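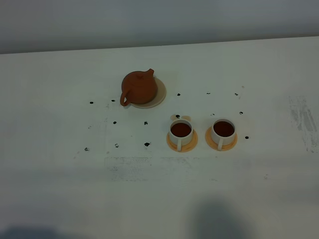 Teapot on its saucer

Ticket opened Thursday, June 6, 2024 by Lacey Mottram
Subject: Kurnton booking page drops the second guest

Hi Halima, sorry to bother you again! When somebody books a tea tasting for two, the page takes both names quite happily, but the confirmation email only lists one – and then the poor guest calls me. 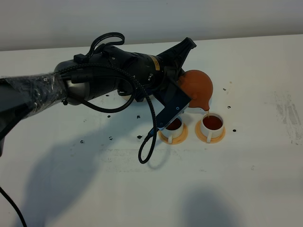

I tried it on my laptop and on my phone and got the same result on both, so I don't think it's my browser.

Reply from Halima Sani
No bother at all, Lacey. Could you clear the saved email template and send yourself a test booking?

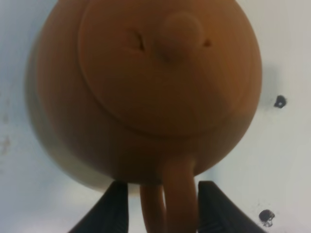
Teapot lid, close up

Lacey Mottram
Done, and I waited three minutes to be safe. Both names came through – thank you so much!

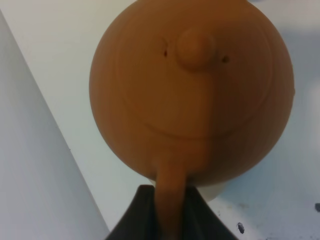 Round face with a smile

Status: solved, Halima Sani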